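Pesemow Home | Set-Up Guide | Care | Patterns | Help

Section 4: Planning Your First Week of Outfits

Welcome back! By now your Pesemow account is open and you've added at least one drawer's worth of clothes to your closet. This section covers the part I look forward to every single time I help someone get started: turning that big pile of pieces into outfits you can grab and wear. Set aside an hour or so, put on some music, and keep your real closet door open while you work.

Before you start

You need at least two tops, two bottoms and one pair of shoes in your closet. Dresses and jumpsuits count as a top and a bottom together. If you own a lot of layers (hello, fellow cardigan people!), add a few of those too, as the planner gets much more fun with a third piece to play with.

Note: Your closet holds up to 1,000 pieces. Socks and tights count toward that number, but jewelry and hair things live in the Extras tray and don't.

4.1 Tag your pieces

1. Open Closet and tap the first piece.
2. Choose a main color. For prints, pick the background color first, then add up to three accent colors.
3. Choose a print size: solid, small, medium or large. A tiny ditsy floral is small. A big cabbage rose is large.
4. Choose a weight: light, middle or heavy.
5. Tap Save and Next to move straight along to the following piece.

Please don't skip the accent colors! They are how the planner spots that the rust in your plaid skirt is the same rust as the stripe on that sweater you forgot you had. I found one of my all-time favorite pairings this way, a mustard windowpane blazer over a navy shirt with mustard pin dots.

Caution: Changing the main color after you've built outfits will take that piece out of any outfit sorted by color. Your outfits are still there, under All, but they lose their place in the color row.

4.2 Build an outfit

1. Tap Plan, then the plus sign.
2. Drag your loudest piece into the center spot. Start with the thing you're excited to wear.
3. Tap Echo. The planner shows everything that shares a color with your center piece.
4. Drag one echo piece in next to it.
5. Add shoes, then a layer if you want one.
6. Tap Name It and give the outfit a name you'll remember. Mine are terrible ("Librarian Goes Sailing") and I love them all. 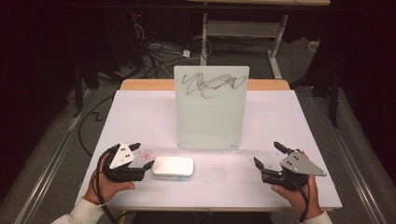

If two prints feel like they're fighting, try changing the size of one of them before you give up on the mix. A large floral and a small stripe nearly always get along, and so do a medium check and a small dot. Two large prints can be gorgeous together as well, but they usually want a plain belt or a solid jacket in between to give your eye somewhere to rest.

Note: The Echo button looks at color only. To match by print size as well, hold Echo down until the second menu opens and choose Color and Print.

4.3 Fill your week

1. Tap Week. You'll see seven empty slots.
2. Drag a saved outfit into each slot, or tap Surprise Me on any slot you'd like filled for you.
3. Tap the little cloud to check weights. A heavy coat in July will show an orange dot.
4. To repeat a piece, tap Allow Repeats at the bottom of the screen. Jeans and shoes repeat by default.
5. Tap Lock Week when you're happy.

You can leave slots empty! Habibur Abeysekara, who tested the planner for us, fills four and keeps the others free for whatever mood he wakes up in. He also wears the same green corduroy jacket in all four, and it looks different every time - once over a striped tee, once buttoned to the neck with a paisley scarf tucked in.

Caution: Surprise Me can't see what's in the laundry. Mark worn pieces as Resting first (swipe left on the piece) and they'll be kept out until you bring them back.

4.4 Borrow from a palette

Stuck? Open Palettes. There are 37 to choose from, all put together by Eugénie Besnard, and each one has a base color, two friends and a spark.

1. Tap a palette to open it.
2. Tap Match My Closet.
3. Pieces that fit will light up. Drag any of them straight into Plan.

Start with Aubert if you wear a lot of navy and gray. Its spark is a warm tomato red, and even a thin red belt is enough to bring it in. Hiltholm is for the earthy dressers: olive, oat, chocolate and a zingy lilac that I was nervous about and now wear constantly. Flirkness is the wild one, with pink and orange side by side, and I dare you to try it with leopard print shoes.

Note: If nothing lights up, check that your pieces have accent colors saved (see 4.1, step 2).

Next: Section 5, Packing Lists

Contact the help desk | © Pesemow | Back to top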